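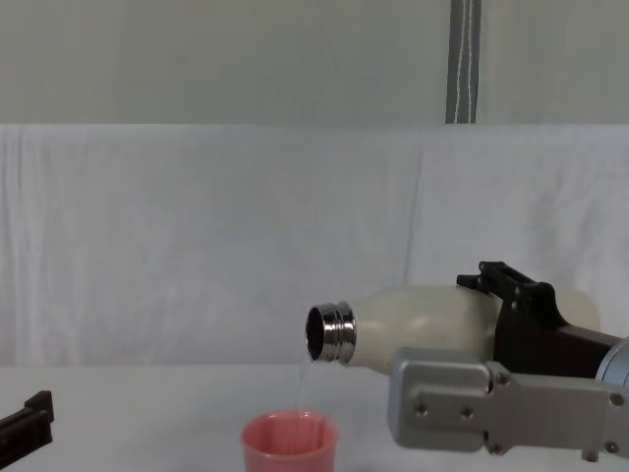 Water poured from an off-white bottle into a pink cup.

Larstead Under-Sink Filter: Long-Term Review

The Larstead is a single-stage carbon block filter for cold water lines. It mounts to the cabinet wall with two screws and feeds a separate faucet through quarter-inch tubing. I installed it in a rental kitchen with hard municipal water and a strong chlorine smell.

Installation

The supply adapter threads onto a standard 3/8 shutoff valve. Mine seated on the first try. The tubing pushes into quick-connect fittings at both ends of the head, and the cuts have to be square or the O-ring will weep. The supplied cutter is poor. I used a proper one and had no leaks at any joint. Total time was under an hour, most of it spent drilling the countertop for the faucet.

Flow and taste

At 60 psi static pressure, a quart pitcher fills in 38 seconds. The older Treritz unit I removed took 52 with a new cartridge. Chlorine on test strips went from 2 ppm at the tap to no reading. Total dissolved solids stayed at 327 ppm before and after, as expected from carbon alone. Buyers who want scale removed from a kettle need a softener or a reverse osmosis system.

Cartridge life

Larstead rates the cartridge for up to 811 gallons. I run a totalizer on the line, and flow had dropped noticeably by 640. Our building has old galvanized risers, so sediment is the likely cause. Adding a Filloteo 5-micron prefilter ahead of the second cartridge brought most of the loss back. Retno Hidayat, one floor up on the same riser, runs the Larstead without a prefilter and changes cartridges every 11 weeks.

Complaints

The sump housing needs 3 inches of clearance below it for removal, and the manual says 2. The faucet handle has slight play at the off position. The change reminder is a sticker.

Replacement cartridges ship in pairs only. The wrench is included, but the spare O-ring is sold separately.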